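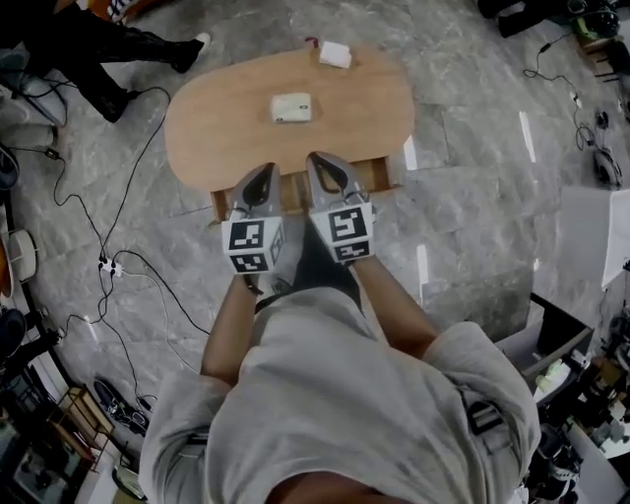
Figure 4. Work table with two small items set out, seen from the standing position.

Unit 6: Setting Out and Clearing a Shared Table
Besson Training Centre, session of Mon 14 May

6.1 The table
The oval table has no corners to work from. Students should take the long near edge as their baseline and place items in relation to it. In Figure 4 one white item lies near the centre of the top and another towards the far edge, with a small red item just behind it. Small things placed at the far side are easily missed when the table is cleared.

6.2 The floor
Before setting out, walk once round the table. Note any cables, power strips and stools. Cables on tile should be routed along a wall wherever the room allows, and stools returned to their places before the next group enters.

6.3 Practical task
Working in pairs, set out the Urska tray list and clear it again within 60 minutes. One student works and the other keeps the record sheet.

Record sheets are due in the first week of June.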